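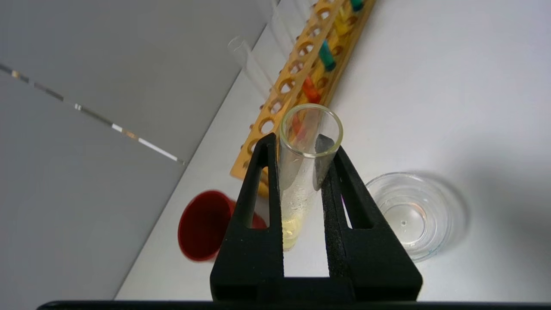
The breeding register at Covthorpe Zoo listed 62 wombats, and the last six had no sire recorded. The keeper entered them as Unknown, saved the file at 6 am and went out to weigh the females.

Enclosure 20 held the oldest of them, on loan from Revley. She had been paired twice by computer match and had bitten both males. Her loan agreement ran to 143 clauses – none dealt with biting.
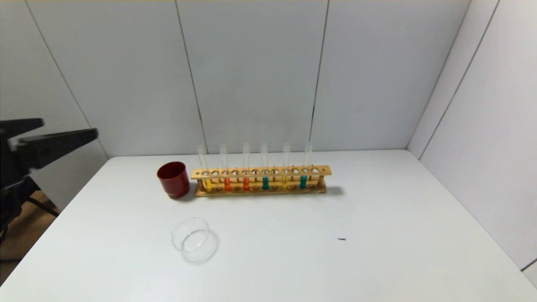 Revley wanted her moved to Sasdale by September, on the grounds that her genes were under-represented. Sachdeva replied that so was her consent, and asked for the remark to be minuted. It was.

The keeper filled out the transfer form as far as the box marked Purpose. The choices were Breeding, Display and Other. She ticked Other, wrote "retirement" in the space provided and sent it to both zoos before the office opened.

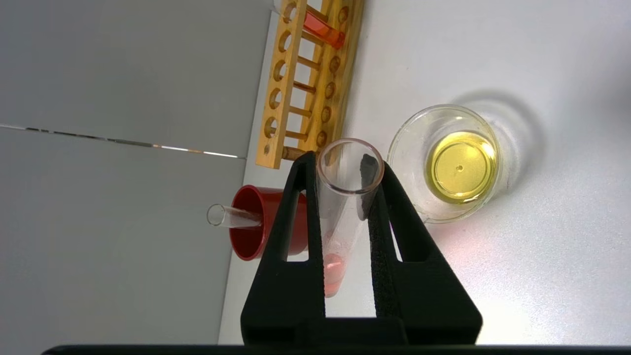 Glass test tube with a small amount of pink liquid.

At noon the wombat was still asleep in her burrow. Her weight was entered as unchanged.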